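Vimside Boards > Paper and Print > Handling and Storage

Thread: Removing barcode stickers from matte laminated covers

suwan_k
I have a shelf of trade paperbacks and hardcovers bought as a lot from a shop in Drestville that closed in March. All of them carry a small barcode sticker on the front. The covers vary: gloss, matte laminate, a few uncoated. The gloss ones are easy. The matte ones are giving me trouble, mostly where the cover has a large dark panel printed on white stock. On the dark area every mark shows. I have tried peeling cold, peeling with a hair dryer, and lighter fluid on a cotton swab. The hair dryer gave the cleanest lift but left a faint shiny rectangle on one cover. Is that adhesive residue, or did I change the surface of the laminate?

platen24
Could be either. Breathe on it and look at it under a lamp held low to the side. Residue fogs differently from the laminate around it and will feel tacky to a dry fingertip. If the patch is smooth and fogs the same as the rest, the surface has been burnished and you will not get it back.

Matte laminate is a film with a fine texture. Pressure plus heat flattens the texture. Rubbing with a swab does the same thing more slowly.

suwan_k
Fogs the same. So burnished.

hollowback
Then stop using the hair dryer. I disagree with the heat method for anything matte. Lighter fluid, one drop at the edge of the sticker, wait, lift with a thin plastic card. No rubbing. If adhesive stays behind, dab it with a piece of the sticker's own backing or with low-tack tape and pull straight up.

platen24
Heat is fine if it is low and the dryer is held well back. The damage usually comes from pressing on the label while the film is warm. I have done this for 14 years and have ruined more covers with solvent than with heat, mainly through solvent creeping under the edge of the film at the spine.

hollowback
Solvent creeps if you flood it. One drop does not reach the spine.

platen24
It does if the sticker is close to the spine, as a lot of shop labels are.

suwan_k
Position is part of my question. The one I have on the table now is a fairly thick book with a mostly white cover, small gray text along the top margin and a charcoal panel over much of the front. The sticker is on the left portion. I have been working with the book flat and turned diagonally to me so the light rakes over the panel.
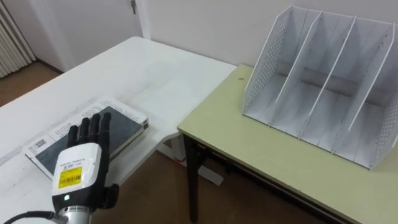 The volumes like this one are the ones I care about most. The thin paperbacks can keep their stickers. I would also like to avoid transferring anything from the table to the back cover while I work on the front, and I have been wiping the top with a dry cloth between books.

K. Panyasiri
A dry cloth moves grit around. Use a slightly damp microfiber cloth, let the surface dry fully, then lay down a sheet of clean blotter or plain newsprint. White tabletops look clean when they are not. Gray smudges on a smooth top are usually rubber or graphite, and both will transfer to white cover stock under the weight of a thick book.

On the main question: for a sticker on the left of a thick volume, I would keep the cover closed and supported by the text block. Do not open the cover and let it hang. Flexing the board while peeling puts a crease in the film along the joint.

Ketsara Panyasiri
Suwannarat Bindery

hollowback
Agree on the support. Solvent or heat?

K. Panyasiri
Neither to start. Put the book somewhere cool for 24 hours and try a corner. Some shop labels use an adhesive that goes brittle and lets go in one piece. If the corner stretches or splits, warm it slightly and go on with a plastic card at a low angle. Solvent last, for residue only, and tested first inside the rear flap or on the bottom edge of the back cover.

ondix_user
Has anyone tried the Ondix release strips? They are sold for lens labels. I used them on 8 gloss jackets with no problem. I have no matte ones to test.

platen24
Tried 2 strips on matte. They left a halo wider than the sticker had been. It may have been that film in particular, but I would not repeat it on a dark cover.

suwan_k
Thanks. I will start with the cool room. One more thing: if the label has been on for years, is there a color difference underneath?

K. Panyasiri
On white areas, often. The exposed part yellows or picks up dirt and the covered part does not. On dark printed areas it depends on how much light the book has had. If the shelf faced a window, expect a visible rectangle that no cleaning will even out.

hollowback
In that case I leave the sticker on. A clean sticker looks better than a ghost.

platen24
I would take it off regardless. The adhesive keeps migrating and the stain gets worse with time. A pale rectangle is stable.

hollowback
It also cannot be undone. He could leave it for another ten years and lose very little.

platen24
We have had this argument before. See the sticky thread on price labels.

suwan_k
Update, 8/28/25. Left the charcoal cover in the cool room overnight as suggested. One corner lifted cleanly with the card, and the rest followed in one piece at a low angle. There was a thin line of adhesive along one edge, which came up with low-tack tape in over a dozen dabs. No solvent used. Under raking light there is a very slight difference in sheen where the label was. It cannot be seen from reading distance.

The second book did not go as well. The label split into layers and left the paper backing on the cover. I have stopped there.

K. Panyasiri
Do not scrape the backing. Dampen it with a barely moist swab, paper layer only, wait until it softens, and roll it off with a fingertip. Keep the water away from the board edges. After that you have bare adhesive and can treat it as you did the first.

suwan_k
Will do. The newsprint is down on the table as well.

hollowback
Change the sheet between books. Adhesive crumbs stick to it and then to the next cover.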